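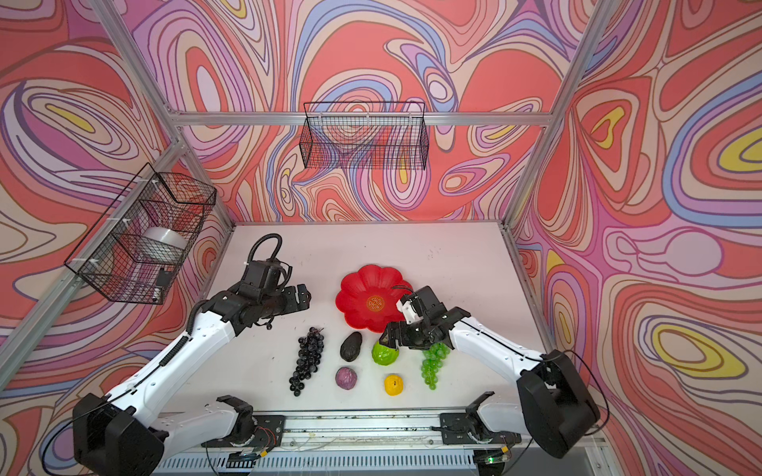 Pre-session check, produce table (Flullero cell)
Adhiambo Mushi, February

I do this one with my coffee before the first take of the morning. It's the same list as last month, only my comments are new.

1. Both arms parked, E-stop pressed and released. OK. It clicks nicely again after I cleaned under the cap!

2. Gripper fingers open and close all the way, both sides. OK.

3. Wrist cables clear of the fingers. OK, but keep an eye on the coiled one on the left arm. It arches up pretty high when the arm is reaching out.

4. Wires along the rail. NEEDS WORK. There are loose thin ones down by the elbows, right where the little boards are, and I don't love that. Okow has clips on order and I'll do them all in one go when they come.

5. Rail grooves. Dusty, with crumbs of who knows what. Vacuum, please, no compressed air - it just blows everything into the vents.

6. Wire baskets secure. OK. I tugged on the left one and the cable ties held. The back one can stay empty, I'd hate for something to drop out of it in the middle of a take.

7. Wall pattern smooth, no peeling corners. OK (and yes, I still get a bit dizzy looking at it).

8. Tabletop. Wipe down. The scuffs are old, I've stopped reporting them.

9. Produce. Red flower plate at the back, lettuce, both bunches of grapes, avocado and the small stuff in front. Move things between takes! We have 573 good takes out of 1,000 and I found 33 in a row with the lettuce in the same spot. The model will learn the spot and never look for the lettuce.

10. Drop test, 4 slow lifts per arm before recording. Done, no drops.

Cleared to record, with item 4 left open. If a finger so much as brushes a loose wire, stop and come get me.

3 comments | 2 shares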